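ok so I finally started the crossword habit this October. Kenji Boateng swore I'd be hooked in 3 days and he was right!! it took 2

tip one: do the short words first, in pencil. I went in with a pen on day one and the whole grid was a blue mess lol
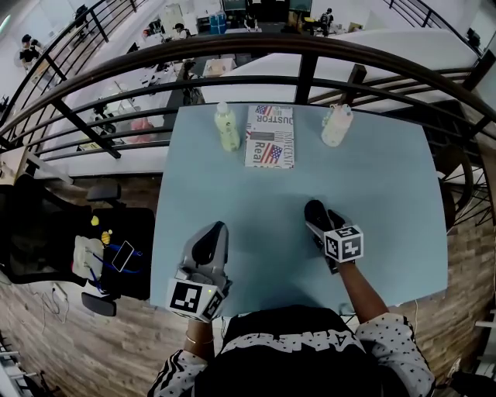

Folded newspaper between the bottles, blue table

tip two: if 26 across makes no sense, go get a snack and come back (worked on me twice this week)

anyway what's everybody's favorite puzzle page? I want harder ones!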